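The Table at Dahlgren

Trygve Boström did not believe in set tables. He had eaten for most of his adult life standing up, over a sink or a newspaper, and he had not noticed the food minding. So when his sister's lawyer told him the café at Dahlgren was his now, lease and debts and twelve chairs, his first thought was that someone had made a mistake, and his second was that it would turn out to be an expensive one.

"You'll want to keep the table settings," said Vasilis Yordanov, who had cooked there for her and seemed to come with the lease. "People liked them."

"Which people?"

Vasilis thought it over. "The ones who came."

Trygve asked to see the books. The books said fifty customers in a good week in June and didn't say anything kind about the rest of the year. There was a bill from Cevura for a dishwasher that had been repaired three times, and another for 132 plates, black, round. He read that line twice.

"She bought 132 plates for a room with twelve chairs?"

"They came cheaper that way."

"Cheaper than what?"

Vasilis went off to do something with onions.

What bothered Trygve most was the card. He found it taped inside the cupboard door in his sister's square handwriting, and it explained how a place was to be laid. Plant at the back, on the left. Fork and spoon together, straight up and down, fork on the left. Cup next to the spoon. Plate to the right, tray in front. At the bottom she had underlined the words "every time."

He had never heard of anyone putting the fork and the spoon up there like that. He had never heard of a houseplant being part of a place setting either, and he said so.

"It's so they have something to look at," Vasilis said from the kitchen. "The ones who come alone."

"They can look at their food."

"You haven't seen the food in February."

Trygve had a theory about his sister, which was that she had been sold things all her life. She had been sold the bread oven and the awning. For one whole winter she had been sold Ornora, a tea that was supposed to help you remember your dreams and mainly helped you remember where the bathroom was. The card looked to him like more of the same. Some consultant had come through town with a slideshow, and she had written down every word and paid him 25 a page.

He asked Vasilis whether there had been a consultant.

"There was a man from Skadik who sold napkins," Vasilis said. "She threw him out."

So that was no help.

On his fourth evening he stayed after closing to do the inventory. It went slowly. The plates took up most of it. Around nine he got tired of reaching into cupboards and sat down with a tray, a plate and the card, which had come off the door with a strip of paint attached. He only meant to prove that it was a bad arrangement. You can't dismiss a thing properly until you have seen it fail.

He put the plant where the card wanted it. It was a spiky, bluish sort of plant in a white pot, and it looked as suspicious of him as he was of it. He set out the fork and the spoon, the pair with the orange-tan handles. He found a red cup. Then he put down the plate, and after that the big green tray, which would not sit straight no matter how he pushed it, or possibly he wasn't pushing very hard.
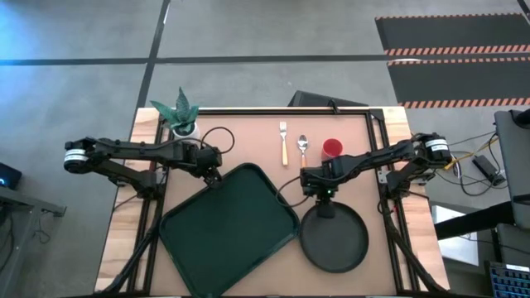
"The tray's crooked," said Vasilis, who should have gone home an hour ago.

"I know it's crooked."

"She would have fixed it."

"I'm sure she would."

Neither of them moved. Trygve looked at the cup and tried to find the thing that was wrong with it. It was too far to reach comfortably, for one. A left-handed person would have to cross over. And the plant was going to drop something in somebody's soup — he would have put money on that.

"Did she ever eat like this herself?" he asked.

"Every night, after we closed. Same seat as you."

He hadn't known that. He had assumed she ate the way he did, the way they both had as kids, on their feet and in a hurry, before anyone could tell them to sit. He turned the card over. There was nothing on the back except a shopping list: lemons, string, bleach.

"There's soup," Vasilis said.

"Is it any good?"

"No."

Trygve reached over and nudged the tray. It was still crooked.

"All right," he said. "Half a bowl."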